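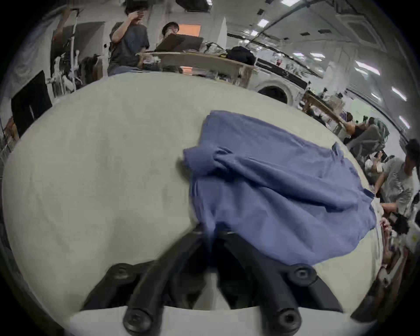
Blue garment on the table

To: Costwood Fantasy Hockey list
Subject: Re: keepers, the auction budget, and goalies again
Date: September 9, 2024

Hello everyone,

I hope you all had a good summer and that at least a few of you managed not to think about hockey until now. I lasted until the middle of July, when I caught myself reading line projections on Skastatura in a dentist's waiting room. So it goes!

Thank you for the long message below, which I've read more than once. It raises fair points, and I'd like to go through them properly before the draft room opens in October and we all start shouting over one another.

> I know we talked about this in the spring and then everyone
> wandered off, so I'm bringing it up again while there's time.
> Three things. First, can we please settle how many keepers
> each team gets? The league page says one thing and the
> old rules file says another. Second, do keepers come out of
> the auction budget or not? Last year I was sure they did and
> I bid like a miser the whole first hour. Third, goalies. I
> finished behind a team that barely had a second line but
> got a shutout every time I looked. I'm not bitter (I am a bit
> bitter) but I think the goalie points are too high and we
> should cut them. Also, are we staying with Wadberg for the
> auction or going back to doing it by email? I'll do either,
> but the email one took us most of a week.

Keepers first. The number is 2 per team. The rules file that says otherwise is from the season before we moved over to Karimi, and I should have taken it down ages ago. It's gone now. If you have a copy saved somewhere, please throw it out, or at least don't quote it at me in the middle of the draft. You don't have to keep anybody, by the way. A couple of teams threw their whole roster back last fall and did perfectly well out of it, and I have half a mind to try the same thing with mine, which got old all at once.

On the budget, yes, keepers do come out of it. Everyone starts with 300 and your keeper prices are taken off the top before the first name is called. The price is whatever you paid last year plus the usual bump, or the waiver price if you picked him up during the season. I can see how this got muddled, because Karimi shows the full 300 next to your team name right up until bidding starts and then quietly changes it. I wrote to them about that and got a nice reply saying they'd look into it, and I got the same nice reply the year before. So please do the subtraction yourselves on a scrap of paper and keep it next to you.

Now, goalies. I have gone back and forth on this one all week. I was ready to agree with you, so I pulled last season's totals and went through them over several cups of coffee. The team that won finished with 1596 points, and 266 of those came from goalies. That is a healthy slice, but it isn't as big as I remembered it feeling in February when I was losing to them. Most of their points came from two defensemen nobody else wanted and a winger they got for almost nothing late in the auction. I'm sorry, I know that's not what you were hoping to hear.

Still, I do think the shutout bonus is a bit rich. What happens is that one lucky night can swing a whole matchup, and the other team can't do anything about it except sit there and refresh the page. My suggestion is that we leave wins and saves as they are and trim the shutout bonus by a point. It's a small change and we can always put it back. If anybody feels strongly, for or against, please write to the whole list and not just to me, so that I don't end up carrying opinions back and forth like a kid between two grandparents.

I would also ask that we not change anything once keepers are in. We did that one year with the power play points and it left a sour taste, and I think the people who were upset had every right to be.

As for the auction itself, I'd like to stay with Wadberg. The clock is a little quick and the chat window covers up the bid button on a small screen, but we got through the whole thing in an evening and I still had time to eat supper. I do remember the email auction fondly – there was a lovely slow back-and-forth to it, and some very funny messages – but I also remember waiting a day and a half for somebody to answer on a backup goalie. If you're joining from a tablet, turn it sideways and the button comes back.

A few smaller things while I'm here. The trade deadline is the same as last season. The injured spots are the same too, and no, you still can't hide a healthy scratch in one. We have one open team, the one that finished just outside the playoffs, and it comes with a pretty decent young center. If you know someone who would enjoy it and would set a lineup past Christmas, please have them write to the list.

Send me your keepers by the end of the month if you can. A plain email with the names and last year's prices is fine, and I'll enter them on Karimi myself so we don't have the trouble we had with duplicate players.

Warmly,
Your Costwood commissioner

P.S. Whoever still has the draft order spreadsheet with the colored tabs, could you send it along? Mine won't open.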